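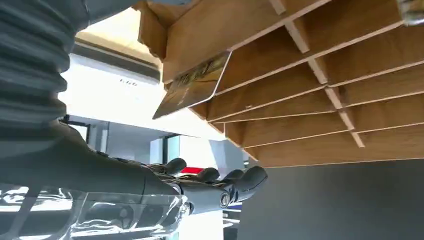 Choir Accompanist Wanted, Prakstead Community Singers

Home / Get involved / Open positions

After many happy years our pianist is moving closer to her grandchildren, and so we find ourselves looking for someone new to sit at the keys. We're a friendly, mixed-voice choir of 52 singers, most of us amateurs and a few of us only learning to read music as we go (please don't let that put you off!). We sing a bit of everything: folk songs, show tunes, the odd Requiem when we're feeling brave, and far too many carols in the winter.

You would play for our weekly evening rehearsal, which starts at 7:15 and runs two hours with a break for tea and whatever cake has turned up, plus 8 concerts over the year. Most are in the Lallico Hall on Weerasinghe Street, where the piano is a decent upright that gets tuned before every concert. We also go over to Prenberg once each spring to sing with the choir there, and you'd be very welcome on the bus.

We'd love to hear from you if you can sight-read comfortably, follow a conductor who sometimes changes his mind about the tempo, and play a single voice part on its own while the altos find their note again. Some organ experience would be a nice extra, but we can manage without it. A music degree isn't needed. Our last pianist taught third grade and learned from her aunt.

The pay is $4,000 for the year, given in monthly installments, and we cover mileage for anything outside Prakstead. Scores are lent to you from our library, which now has 518 titles in it and takes up most of a closet.

To apply, send a short letter telling us about your playing and the kind of music you enjoy to our director, Aled Dafis, by 4 January 2020. There's no form to fill in. We'll invite people to come and play for part of a rehearsal, so that you can get a feel for us too, and we hope to have someone settled in before the April concert.

If you have questions first, leave a message at the hall office and Aled will call you back, usually in the evening.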